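I put off sorting my email for most of last winter, and by December I had 849 unread messages. I finally cleared them out over a few evenings, and the method was so simple that I'm writing it down (mostly so I'll do it again next year!).

## Before you start

Pick a time when you won't be interrupted. I like 7 in the morning, with coffee, sitting at a table and not on the couch.
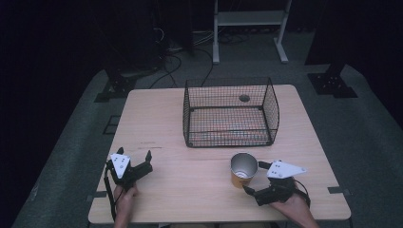
*Photo: Uvari*

Then close every other tab. Yes, that one too.

## Step 1: Search by sender

Don't scroll! Type a store name into the search box, select everything that comes up and delete it. One shoe newsletter, Skokeo, had sent me 227 messages. Gone in two clicks.

## Step 2: Unsubscribe while you're there

Open the newest message from that sender and find the tiny link at the bottom. Some lists take a few days to stop, so if you get another one tomorrow, just delete it and move on.

## Step 3: Make three folders

Mine are called **Reply**, **Keep** and **Receipts**. I used to have 16 folders and could never remember whether the dentist went under Health or Bills.
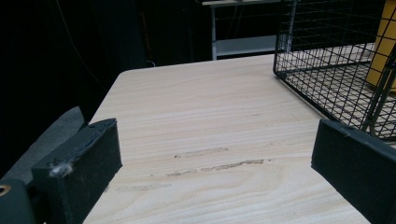

Receipts go straight in without being read, by the way. If you need one later you'll search for it anyway.

## Step 4: Set a stopping point

I quit each evening after up to 89 messages, even if I was on a roll. Any more than that and I start deleting things I need (goodbye, train tickets).

On a phone the steps are the same, but selecting a big batch is fiddly, so I'd do Step 1 on a computer if you can.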